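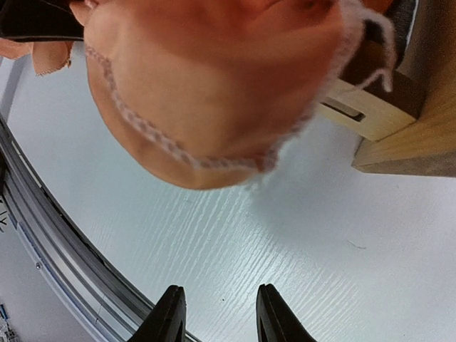
Peach fabric with a fuzzy white-and-pink yarn trim.

How to wash felt and yarn-trimmed items by hand
By Gwawr Morris, 03/08/2018

Fill a basin with cool water and add a small squeeze of mild soap. Press the item under and leave it for 13 minutes. Don't rub the trim.

Drain, then rinse until the water runs clear. Roll it in a dry towel and press down firmly.

Lay it flat to dry, away from heaters. Snip any loose yarn ends once it is dry.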